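2024-02-13

Pancake day! I had two before I'd even got my shoes off, then another standing at the cooker, and I regret nothing. Lemon and sugar, obviously. Unai put cheese on his and we are still speaking, just.

But the real news is the bell book. I finally got into the parish chest papers at Veres this morning and the ringers' accounts go back to 1774 -- a whole run of them, in the same brown ink, with every pint of ale written down. They were paid extra for ringing on frosty mornings! One page has nothing but a bill for ropes and a very cross note about somebody called only "the tall one", who broke the stay on the tenor and wouldn't own up. I laughed out loud and got a look from the desk.

I copied out almost 50 entries before my hand gave up. Pencil only in there, and mine was a stub by eleven. Must take three next time, and the good rubber.
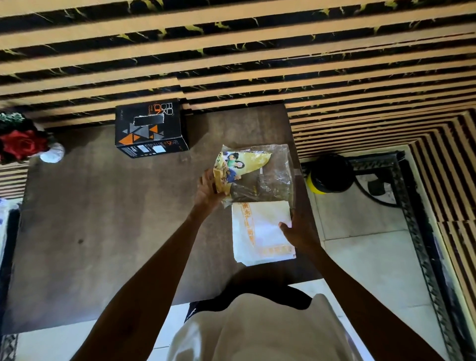 *Written up at the kitchen table, by Mimoza Dumitrescu*

Back to the bells. Practice tonight was the best we've had since Christmas. We rang Plain Bob Doubles right through, twice, and I was on the treble and knew where I was nearly all the time (there was a wobble in the second lead, my fault, I looked at my feet). Unai called it and only shouted once. When it goes well you stop hearing six bells and hear one long thing rolling round the room, and I came down the stairs grinning like a fool.

He wants us to try for a quarter peal in March. That's more than 1,200 changes and the most I've ever rung without stopping is 600, after which my arms were like wet string. Still, I said yes! I said it so fast he laughed.

The rope on the fourth is fraying again just above the sally. Someone needs to look at it before Sunday service ringing, and I've put a note on the tower door.

Things to find out at Veres next time: who the tall one was, whether the tenor was ever recast, and why they bought 100 candles in one go in the middle of June. Also ask if I may see the second book, the one with the torn cover.

Batter left over in the blue jug. Breakfast sorted.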